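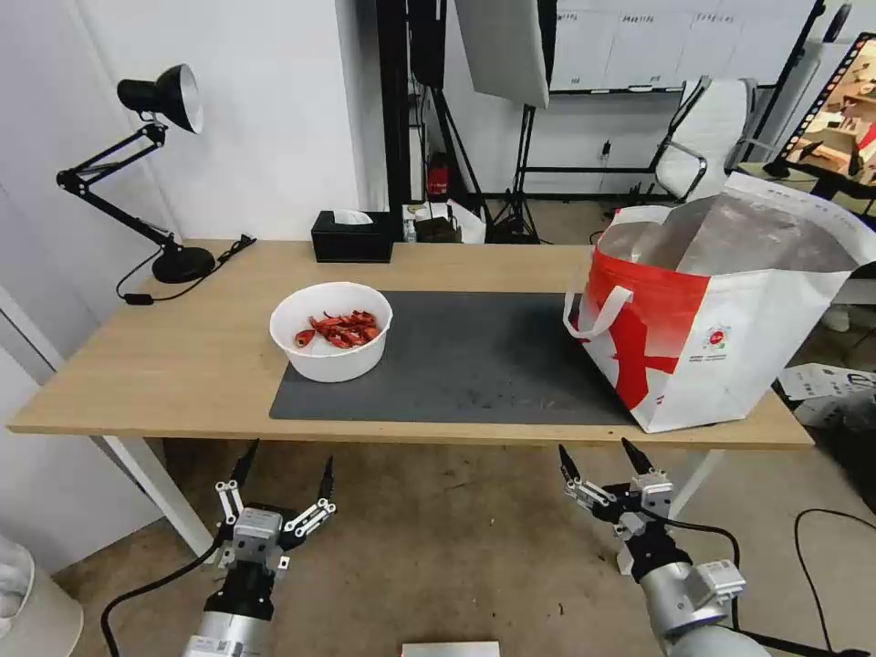 12 min read

Figure 4. Crayfish in a round white bowl, with a large insulated tote bag at the right of the table.

4. What people call a meal

I came into this part of the project thinking it would be the easy one. We had 278 people keeping food diaries in the Losarus app, and between them they gave us 1159 entries for food that was bought in one place and eaten in another. All I had to do was sort those entries by the name the diary keeper gave the meal. Breakfast, lunch, dinner, snack. I figured a couple of afternoons and a pot of coffee!

Well, the app let people type whatever they wanted in the meal box (my idea, and I'd still defend it), and people typed whatever they wanted. I got "second lunch." I got "car food." One person in the Gwynne group wrote "the eating" every evening until the diary period was over, and I have grown very fond of "the eating." Plenty of entries had no meal name at all, just a list of what was in the containers, and a few had a meal name and no food.

My first try at a coding scheme went by the clock. Anything between eleven and two was lunch, and so on down the day. This fell apart right away in the Gesto group, where a lot of our diary keepers work nights and will happily call a bowl of noodles at six in the morning dinner. They're right, too. It's the last thing they eat before bed and it's the biggest plate of the day. If I'd stuck with the clock I would have filed all of that under breakfast and then written a paragraph wondering why night workers eat such heavy breakfasts.

So I threw out the clock and went with the diary keeper's own word wherever there was one. Where there wasn't, I looked at what came before and after it in the same person's diary. That sounds tidy, but a diary with two dinners and no lunch in it can be read a couple of ways, and I changed my mind more often than I'd like to put in print.

The part I care most about is shellfish, and I know that's a strange thing to read in a paper on meal names. Crab, shrimp, and crayfish kept turning up under words that weren't meals. People wrote "get-together" or "my cousin's" or the name of a holiday. Nobody did this with sandwiches. My reading is that food you have to peel by hand takes long enough, and makes enough of a mess, that it stops being something you fit into the day and turns into the thing you did that day. It also tends to arrive in quantity. You don't pick up a single crayfish on the way home. You buy by the pound, you call somebody, you cover the table — and when you sit down later with the diary open, "dinner" feels too small a word for it.

I should say that earlier work from our own group didn't see this. The January pilot used a drop-down menu with fixed choices, so a crayfish night and a reheated burrito both came out as dinner and looked the same in the tables. I had those tables on my wall for months and never thought to ask what was missing from them. We switched to the open box for the main study, which closed in September 2024, and the difference showed up in the first batch.

There's a second way to explain it, and it has to do with carrying. Maybe the long trip home does some of the work. Food that gets packed up, kept warm, unpacked, and set out again has a bit of ceremony to it, whatever kind of food it is. I tried splitting the entries by travel time and the pattern got weaker without going away. My own feeling is that the trip matters less than the company does.

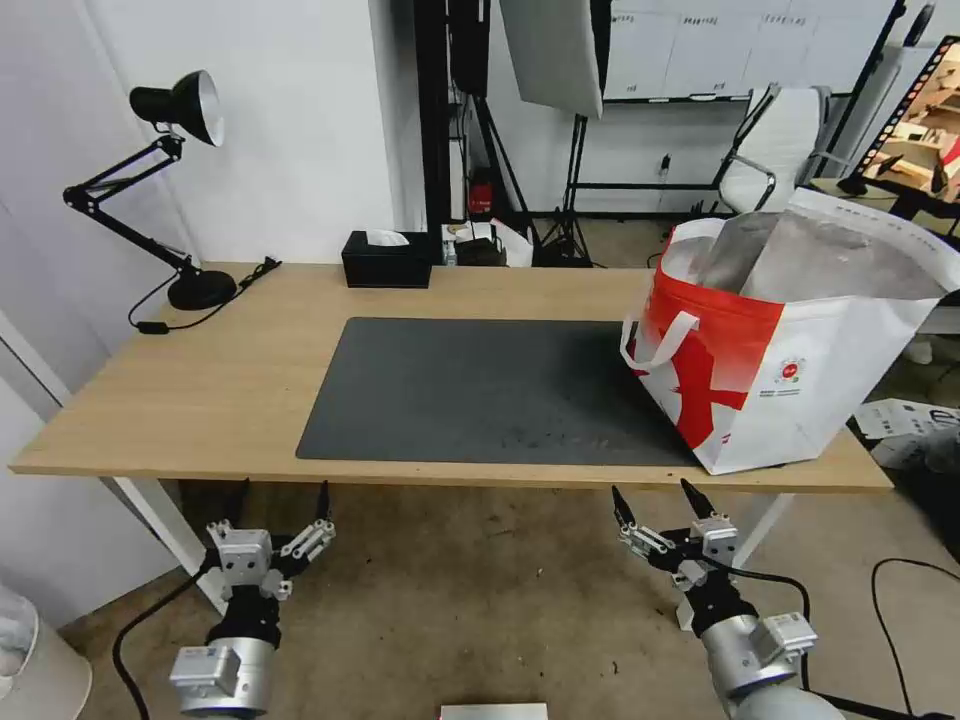

Rosaire Wong doesn't buy this, and wrote all down the margin of my draft that I had the company backwards. Her view is that people invite others first and pick the food second, so of course the entry is named after the visit. "You're giving the shellfish credit for the guests," she wrote, and then, a page later, "Ask them who decided on the menu, and when."

We didn't ask them that. The diary had no question on it, and I can't squeeze an answer out of the entries we've got. I did go back through the notes field looking for any mention of planning and found a handful, split both ways. Fina, our follow-up study, will carry a short planning question at the top of each entry, worded by Rosaire, and I'm keeping the open meal box exactly as it is.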